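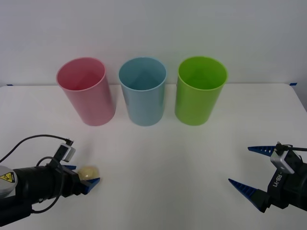 Robot Software Engineer, Manipulation (control + planning)
Flernell – Endbridge office, on site

We're hiring one engineer, maybe two. Start in February if you can, later is OK.

What we do
Two-arm tabletop manipulation. Right now it's balls and cups: left gripper holds the ball, three cups at the back of the table, pink, blue and green, and the planner has to pick a cup and a path. Cameras on both wrists. Sounds small. Is not small. Handovers, timing between arms, grasp checks, all of it lives in our own stack, called Tagle.

The job
– Own the motion planner. It's 483 open tickets deep, a lot of them duplicates, please close some
– Wrist camera calibration. Currently a script and a spreadsheet. Needs to be a real tool
– Get the perception node to stop dropping frames when both arms are moving
– Replay tooling, so we can step thru a failed run without booking table time
– Code review, same day if possible

You
– Solid C++ and Python. Both, we switch all day
– Have shipped something on a real arm, not sim only
– Know your transforms. Can find a flipped frame without crying
– Comfortable reading logs for an hour
– ROS 2 good to have. Same for learned policies, we run a few next to the classic planner and compare

No degree requirement. Visa help, ask us early.

Money and hours
Base 95 to 120K depending on experience, plus health and dental. Core hours 10 to 3, rest is up to you. 15 vacation days the first year, more after. On call – no.

Who you'd work with
Team of six, software and hardware in one room. We share table time with Purevside, our perception partner, so you will be on calls with them a couple times a week.

How to apply
Send a resume and a link to code you wrote. No cover letter. Two or three lines on a robot bug you fixed and how you found it, that's the part we read frist. Use the form on the careers page and put "Tagle" in the subject box.

Process: short call, a paid half day working in our repo, then a visit to the lab. We reply to everyone, usually inside a week.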